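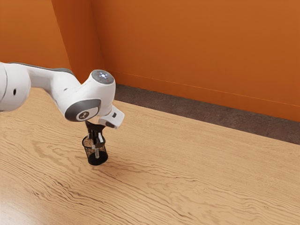

Par Maëlle Karimi
Journaliste, rubrique Publicité et plateformes

Trivevlow veut rassurer ses annonceurs. La plateforme de vidéos courtes a présenté en juillet un label baptisé Clino, censé garantir que les publicités ne s'affichent plus à côté de contenus douteux, volés ou fabriqués à la chaîne. Les marques qui paient pour en bénéficier verront leurs spots diffusés dans un périmètre « vérifié ». Vérifié par qui ? Par Trivevlow, pour l'essentiel.

Le communiqué tient en deux pages et promet beaucoup. Selon l'entreprise, 297 annonceurs ont participé à la phase pilote et 67 % d'entre eux souhaitent prolonger l'expérience. Le chiffre a été repris un peu partout, souvent sans la note de bas de page, qui précise que seules les marques ayant répondu au questionnaire final ont été prises en compte. Combien ont répondu ? Le document ne le dit pas. Interrogé par notre rédaction, le service de presse a renvoyé vers le communiqué.

Le calendrier n'a rien d'innocent. Au printemps, plusieurs enseignes de la distribution avaient gelé leurs campagnes sur la plateforme après avoir retrouvé leurs bannières collées à de faux témoignages médicaux. Les excuses étaient venues vite, les remboursements un peu moins. Une partie de ces clients n'est toujours pas revenue, et il est difficile de ne pas voir dans Clino une opération de reconquête avant les négociations budgétaires de la rentrée.

Sur le papier, le mécanisme est simple. Chaque chaîne qui souhaite accueillir des publicités labellisées dépose une demande, passe par un tri automatique, puis par un contrôle humain « dans les cas sensibles ». La définition du cas sensible n'est pas publique. Trivevlow affirme avoir déjà retenu 1 525 chaînes, toutes langues confondues, ce qui paraît bien maigre pour une plateforme qui vend aux marques l'étendue de son audience. Ou bien le filtre est vraiment sévère, et les volumes disponibles seront vite épuisés. Ou bien la liste va s'allonger à grande vitesse, et l'on se demande alors ce que vaudra le contrôle.

Reste la facture. Les emplacements labellisés seront vendus environ 20 % plus cher que les autres. Autrement dit, l'annonceur devra payer un supplément pour ne pas apparaître à côté de ce que la plateforme s'était engagée à retirer. Plusieurs acheteurs d'espace joints par téléphone, qui ont tous demandé à ne pas être cités, parlent d'une « taxe de propreté ». L'un d'eux reconnaît pourtant qu'il recommandera l'offre à ses clients les plus exposés, faute de mieux.

Le cabinet Golthorpe, mandaté par Trivevlow pour auditer le dispositif, doit rendre un premier rapport à l'automne. Il travaillera sur un échantillon fourni par la plateforme elle-même, et rien n'oblige celle-ci à publier les résultats en entier. Le communiqué parle d'« audit indépendant » à quatre reprises. Le mot est généreux — un prestataire payé par l'audité, sur des données choisies par l'audité, cela existe dans bien des secteurs, mais on y met d'ordinaire quelques garde-fous. Aucun n'est décrit à ce stade.

Les créateurs, eux, ont appris la nouvelle en même temps que tout le monde. Ceux qui ne décrocheront pas le label continueront de toucher des revenus publicitaires, assure l'entreprise, sans s'engager sur un montant. Or si les marques les mieux dotées se regroupent dans l'espace vérifié, l'argent suivra. Les petites chaînes d'information locale ou de prévention santé, dont le vocabulaire déclenche facilement les filtres automatiques, ont quelques raisons de s'inquiéter. Une procédure de recours est prévue. Elle se fera par formulaire, sans délai de réponse garanti.

On se souvient que Trivevlow avait déjà lancé une charte de qualité il y a deux ans, avec une page dédiée et un logo vert. La page ne répond plus. Le logo figure encore au bas de certaines présentations commerciales.

Clino doit s'ouvrir à l'ensemble des annonceurs européens après l'été. Les tarifs définitifs, les critères complets d'admission et la composition de l'équipe de contrôle seront communiqués « en temps voulu », indique la plateforme.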